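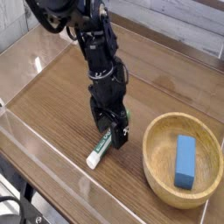

Ruby-Lee Pomare wrote back this morning that I should give up on glue sticks for anything bound to be handled, and use paste. Her reasoning is that a stick puts down too little moisture to get into the fibers, so the bond sits on the surface and lets go at the first flex. She is right about cover boards. For tipping labels onto folders I still think she is wrong, and I spent most of today on it.

Monday, February 11, 2019. Overcast, heating on since six. Hygrometer on the shelf read low all day, which shortens the open time of every adhesive I own.

The sticks first. White cap, white label with a dark green band. I have tried three kinds since June and this one drags least. The others either crumble at the edge of the barrel or leave a ridge down the middle of the stroke that telegraphs through thin paper. Method as before: label face down on scrap, strokes from the center outward and off the edge, fresh scrap for each label, lay it down from one side, burnish through a sheet of silicone paper with the bone folder. Weight on top for 20 minutes. I did the first batch without the weight and two corners had lifted by lunch. Put the weight back.

Open time came out shorter than I had written in the old notebook. With the room this dry there is perhaps a minute before the film skins over. Past that the label seems to stick and then peels off whole, with the adhesive left on the folder as a shiny patch. On the larger labels I now glue half, lay half, then lift and glue the rest. Slower, but no bubbles.

Storage. I have been leaving sticks on their side on the table between labels and not always capping them, and the exposed end gets a hard crust. Trimmed the crust off one with a blade, lost a few millimeters, fine underneath. New rule is to retract fully, cap until it clicks, and stand it up. I will break the rule by Wednesday.

The round wooden bowl has moved from the kitchen to the work table and I think it will stay. Light honey color, shallow, sides sloped enough that I can get things out without tipping it. The blue block fits in it with room to spare. Before this I had small items in a lidded tin, and I kept setting wet labels down on the lid. The finish is unknown, so nothing damp goes in until I have tried a drop of water on the underside.

The table itself needs attention. Dried glue in several places, mostly near the front edge where I work. Warm water and a cloth took most of it, a plastic scraper took the rest. I did not use the solvent because I do not know what the top was finished with, and the last time I guessed I made a pale ring. Wiped along the grain, left it to dry with the window open a crack, closed the window when the hygrometer started to move.

Eleni Dimitrov called around four about the Zirkus programs. She has 265 of them, folded once, and wants a numbered label inside the back cover of each. Coated stock, according to her. Coated stock is the one case where I would not trust the stick, so I asked for a few spoiled copies to test before I agree to anything. She will mail them. If the coating is heavy I will go to a double-sided film and charge for it. Quoted nothing yet.

Paste for comparison, in fairness to Ruby-Lee. Cooked a small batch of wheat starch, strained it twice, let it cool under a plate. Brushed out thin on the same label paper. The bond is better, no question, and it slides for long enough to square the label up properly. It also cockled the folder, and the cockle had not gone down after two hours under weight. I will look again tomorrow. If it presses flat overnight I will write and tell her so.

Leftover paste is in the refrigerator, dated. Shopping: blotting paper, scrap newsprint without printing on it, a second bone folder. The old one has a nick that leaves a line.

Stopped at seven. Forty labels down, the rest after breakfast.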